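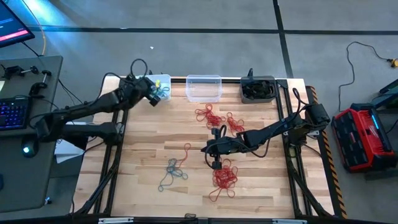 Grarkport is the show I push on everybody, and I've been waiting years to sell a decent box of it. If you missed it the first time around, it's a harbor town drama with smugglers, a bent customs office and one very long family feud, and it ran six seasons on a channel most people skipped right past on the way to the movies. It got a reputation for being hard to follow. I get that! By season three the plot is like the red cords heaped on that table, where you tug on the end you want and three others come along with it. But if you start at the beginning and go in order (please go in order) it all comes loose, and the last run of episodes is some of the best TV I own.

# Grarkport: The Complete Series (Brarkar box set)

*Page updated 29 December 2019*

So what do you get? All 71 episodes, 3,230 minutes of show, on 18 Blu-ray discs. It's the Brarkar release, which means new transfers for the first two seasons and the original opening titles put back where they belong. If you bought the old single-season DVDs, you'll remember the titles got chopped down after season one and the theme song faded out halfway through the good part. It's whole again here. I may have played it four times the day my copy came.

**In the box**

- Seasons 1 through 6, complete, on 18 discs
- The 90-minute pilot in its first broadcast cut
- Commentary on 14 episodes
- A 64-page episode booklet with air dates and a town map
- English subtitles on everything, extras too

The booklet is better than it had to be. It has a page for each of the big storylines, and the map finally settled an argument at my house over whether you can see the lighthouse from the ferry office. (You can't. I was wrong.) Don't read past page 20 until you've finished season four, though, as there's a giant spoiler in a caption with no warning at all.

## Picture and sound

Seasons one and two were shot on film and they look terrific now. Night scenes on the docks used to be a brown smear on my old TV, and I can finally tell which brother is rowing the boat. Season three on was shot digitally, and those look about like they did when they aired, maybe a bit cleaner. You're not going to see a huge jump there and I don't want you buying the set for that.

Sound is stereo for the first season and 5.1 after that. The mix in the early episodes is quiet, so expect to reach for the remote, and then reach for it again when the foghorn goes off in episode two.
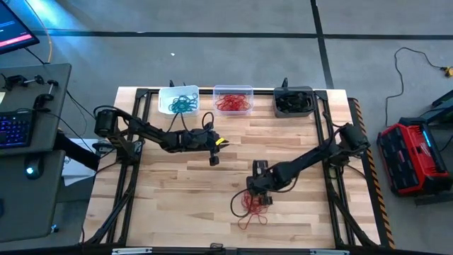
*Three bins along the far edge of the table: teal-green, red and black.*

## Which season is the one everybody talks about?

Four. It's the Illow season, when the story leaves the harbor and goes up the coast to the cannery at Illow for 12 episodes. Fans split on it when it aired and they still do. I love it. The whole thing slows down, half the regular cast is missing, and then the storm episode comes and pays off stuff that had been sitting there since the pilot.

If you want to try a little before you settle in for the long haul, here's how I'd do it:

1. Watch the pilot and then the next two. The pilot is a bit stiff and the second episode is where the jokes start.
2. If you're on the fence, stick it out to the wedding at the end of episode six.
3. Still not into it? Fair enough, it isn't your show, and you should look at Samir instead.

Samir is the spin-off, by the way, and no, it's not in this box. I get that question a lot. It has one season, it's a lighter show with a case of the week, and Brarkar put it out separately last October. You can watch it without knowing a thing about Grarkport, but it'll tell you who survives the finale in its first five minutes, so save it for after.

## The packaging

There's a stiff outer slipcase with the harbor painting on it and six regular-width cases inside, one per season. No cardboard sleeves! I've scratched enough discs sliding them out of those things. The spines line up to make the skyline, which looks great on a shelf until somebody puts season five back in front of season two. The slipcase fits snugly and I'd push the cases out from behind with a finger instead of shaking the box.

Mine has a small crease on one corner from shipping. We've gone to a bigger carton with more padding for orders going out now, so yours should do better.
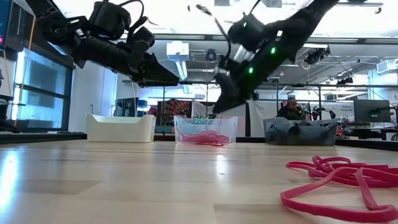

One customer wrote in to say the recap at the start of each season four episode can be switched off in the setup menu, and that it made a weekend of back-to-back episodes go a lot more smoothly. I had no idea it was in there. The same message grumbled that there's no "play all" for the deleted scenes, so you have to click through them one at a time, and yeah, that's a pain. It's the same on my player.

## Things to know before you order

The discs are Region A, so they'll play on US and Canadian machines. There's no digital code in the box and there isn't a DVD version. Brarkar hasn't announced one and I wouldn't hold my breath.

One song was replaced. It's the jukebox number in the bar fight, season two, episode nine, and the new track is fine, but if you know the scene by heart you'll notice it. Everything else on the soundtrack is what aired, including the choir at the funeral, and I was really worried about that one.

There's also a known hiccup on season five, disc two, where some older players freeze for a second at the chapter change in the auction episode. Mine does it and then carries on. If yours stops completely, send me a note and I'll swap the disc.

**How many are there?** The first pressing was 1,923 numbered sets, with the number printed inside the slipcase lid. Those were the only ones with the postcard set tucked into the booklet. The second pressing is 1,431 sets, no numbers and no postcards, with the same discs. What I have in stock now is the second pressing. If you see someone online asking triple for a numbered one, please don't, unless you really, really like postcards.

**Shipping:** Orders go out in two business days, by ground. It's a heavy box, so I can't do the cheap envelope rate on it, sorry.

**Returns:** Thirty days if it's still sealed. If a disc is bad, it doesn't matter whether it's sealed or not, just tell me which season and disc number and I'll get a replacement in the mail.

**Also in the shop:** Samir: Season One (two discs), and the Grarkport soundtrack on CD, with the full version of the theme as track one.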